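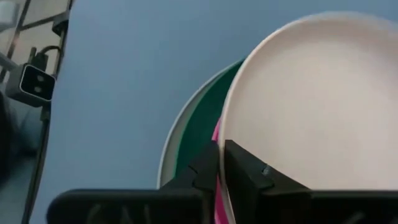 The gripper closed on four plates at once, as seen from the wrist.

The person who teaches the robots at Michiels does it with both hands, standing up, and talks the whole time. "I can't demonstrate in silence," she says. "I tell it what I'm doing. It doesn't record sound, I just do better work that way!"

She is a teleoperator, and asked that we leave her name out and print her job instead. For most of the past year her job has been plates. Stacking them, picking up the stack, setting it down again a hand's width over. The project is called Porkumance (she has given up explaining the name), and its aim is a robot that can clear and reset a kitchen counter after watching people do it through its own arms.

"Plates sound easy until you have to do them through a gripper," she says. "With your own hand you slide a thumb under and you feel the weight. I've got two fingers that open and close. So you learn to come in at the rims, close slowly, and wait a beat before you lift. That beat matters a lot. The policy copies it."

She works from a pair of handheld controllers made by Citer and watches the wrist view on a monitor. Before that, the team moved the arm by hand, one person pushing the joints around while another called out the position. She liked it more than her coworkers did. "You really get to know an arm when you've dragged it around all day. But your own body is always in the way, and you get tired and start cheating the angles."

A good day is 300 demonstrations. The first plate model was trained on 500 and, in her words, "grabbed like it was late for a bus." What helped was variety. She began mixing colors, cream with dark green, a pink one tucked in the middle, a pale one at the back, and changing how far the plates fanned out.

"If every stack is neat, the robot only knows neat stacks. Go look in anybody's sink! So I make them lean, I let one stick out, I start from a bad spot on purpose and then fix it. Recoveries are my favorite thing to record. I could do those until dinner."

Does she throw many away? She does, and she's picky. Any take where she hesitated for no reason goes, and so does any where a finger scraped along a plate when it should have pressed. Each run lasts 20 seconds at most, so losing one doesn't sting.

In August the group moves on to bowls, using a softer set of fingertips from Clultomex that she has already been playing with on her lunch breaks. "Bowls nest, so there's hardly any edge to grab," she says, picking up a controller again. "I have so many ideas for that."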